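Round table, wicker and flowers - gallery page

17 Feb 2018. Putting these up quick before I lose the afternoon. It's the round white table and the bits that go on it, mostly the wicker, plus the pink flowers. Longer write-up was promised back in October and is still not done, sorry Lefteris.

For anyone new: we're trying out table settings for the Hwang reading corner. Small budget, 240 for the lot, and a good chunk of that went on wicker. Junpei Kawaguchi picked the pieces, I did the moving about and most of the moaning.

**Wicker first**

Brown weave, warm sort of colour, against all that white. Goes well with the chair, which has the same look. Small green plant in a white pot for company. I wanted two plants, was overruled.

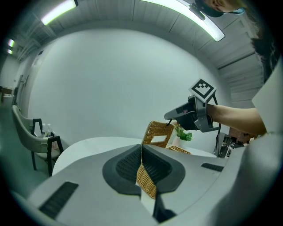 Weave catches the dust, be warned. Soft brush, dry, once a week or so. Don't soak it. Eckhard Ostermann soaked one of the old ones from the Grornum sale and it went a funny shape and stayed that way. He still uses it for onions.

Heights matter more than I thought. Low flat pieces near the edge, taller stuff further back, otherwise you sit down and can't see who you're talking to. Took us ages to agree on that and I'm stil not sure Ekkachai does agree.

**Tray and flowers**

The basket tray is my favourite of the lot. Room for post, keys, a couple of paperbacks if you don't mind them sliding. Pink flowers beside it, green leaves, nothing fancy. Big plain wall behind does it a favour I think, anything patterned would be too much.
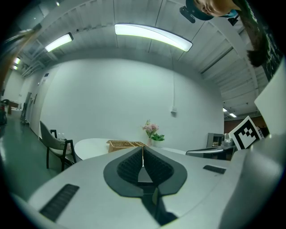 Wellington Meireles asked about a cloth. No cloth. We had one down in October, a cream thing with a fringe, and it bunched up every time somebody pulled a chair in. The top wipes clean anyway. Warm water, bit of soap, done.

Also asked: could the tray be bigger. Probably, but then where do the cups go. Roughly 50 across would be my limit on a round top and even that's pushing it.

**Photo and vase**

Little black and white photo, thin black frame, what looks like a palm tree on it. Sits at an angle so it doesn't stare straight at you. Pale pink vase, artificial flowers, the hydrangea sort of pink with some thin greenery poking up out of the top. White container next to it. 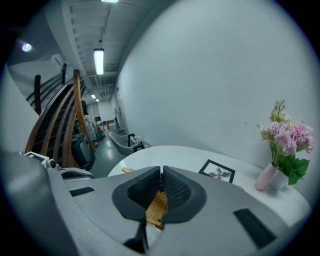 Purists can write in about the artificial ones. Real hydrangeas droop on me within days and I'm not in often enough to change the water. Quick once over with a hairdryer on cold gets the fluff out, works on the leaves too.

Still to do:

- felt pads for the chair legs, the floor complains
- decide on the photo, Junpei wants something with a bit more in it
- price up a second chair from Arnier, same weave if they've stil got it
- ask Lefteris if he wants his lamp back

Comments are open, be nice. If you want any of these at full size give me the section name and I'll send it over when I'm next at the big computer.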